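Trunent four-finger gripper, reviewed after one bad fault
14 April 2023

We bought the Trunent in November for taking apart old desktop towers, mostly pulling memory and unclipping drives. It ran 847 cycles before it gave us real trouble, and up to then I would have given it 4 stars.

The fault is in the grip force limit. After a stop and restart, the controller went back to its factory value and said nothing about it. The next job was a memory module. The fingers closed at full force, cracked the module and kept pulling until Padmavathi Bangera hit the stop button.

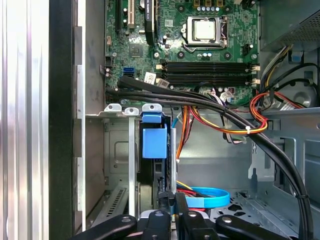

Cable bundles worry me more than memory does. At full force a finger that hooks a power lead will drag it, and the wrist has no cutout of its own. We now check the limit by hand after every restart and keep the towers unplugged — we did that anyway.

Support took 39 days to answer and sent a firmware file that fixed the reset on one of our 2 units. The other still loses the setting.

The fingers themselves are well made and the mounting is simple. Fine if someone is standing next to it. I would not leave it running alone. 2 stars.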